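My sister-in-law Gleice Arruda has decided I need a hobby, and the hobby is choir. I have now been to 2 rehearsals and can report that I am a baritone, in the sense that I was standing near them.

The Gosine Community Singers have 11 baritones and one who can read music. That is Wagner Pimentel, and the rest of us follow him a split second behind, like ducklings. When Wagner turned over two pages at once in March, I'm told, the whole section went with him and finished early.

I practice at home with the door shut. The piece is in Latin, so at least the neighbors can't tell which words I'm getting wrong. My wife says it's coming along. She said the same about the bathroom tile.
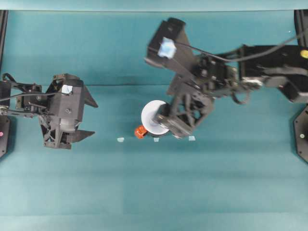 Teal, still my favorite color.

The concert outfit is all black, plus a folder you have to buy. Mine squeaks when it opens. Neusa Barbosa, our director, has asked me to open it before we walk on and leave it open, and to do the same with my mouth only when she points at me.

She hasn't pointed yet. Gleice, meanwhile, has stopped coming because of her knee.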